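3.2 Disassembly state and part grouping

Household items made of several flat layers are a recurring source of error in sorting studies, and picture frames are the clearest case. A frame in use is one object. Once opened, it becomes a set of loosely related sheets that differ in color and stiffness but share nearly the same outline. Participants and annotators alike tend to disagree on when the set should still be labeled "frame" and when each layer should be given its own label.

The item set comprised 171 household objects supplied through Kikomix and Adadeck. Of these, 53 could be taken apart by hand without tools. Each separable object was recorded in three states: closed, partly open, and fully laid out. Closed items were stored at the Uvanport site and opened on the work surface at the start of each session, so that wear from repeated handling would be spread evenly across the set. The full collection contains 1088 layouts, of which 576 include at least one separable object.
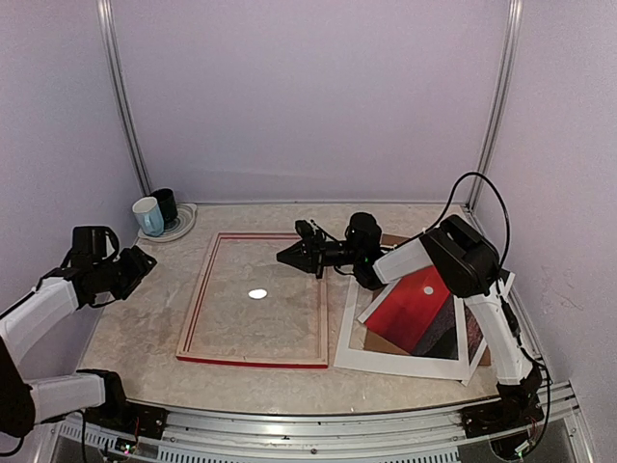 Three label levels were applied. Level A names the whole object as it would be sold. Level B names the functional parts, which for a picture frame are the outer frame, the glazing where present, the mat, the print, and the backing. Level C records only contact relations, such as "rests on" or "lies beside." Clutter unrelated to the target object, for instance mugs left on a plate, was labeled at Level A only (Fig. 4).

Figure 4. Layout with an opened picture frame. The outer frame, pale with red edging, lies flat on the left part of the table. The white mat lies over the brown backing sheet in the pile to its right. Two mugs on a round plate occupy the far left corner.

Overlap was the main difficulty at Level B. When a mat lies on a backing sheet of similar size, the lower sheet shows only as separate strips, and annotators following the Khamphan guidelines were told to assign all visible strips to one part. Clear glazing raised a second problem. An empty opening and an opening covered by a transparent sheet can look alike from a single view, and a bright reflection is weak evidence for either reading. Annotators were therefore allowed to mark glazing as "undetermined." The mark was permitted for no other part.

Outer frames were labeled by their members alone. The enclosed area was assigned to the table surface wherever the surface pattern showed through, including cases marked undetermined.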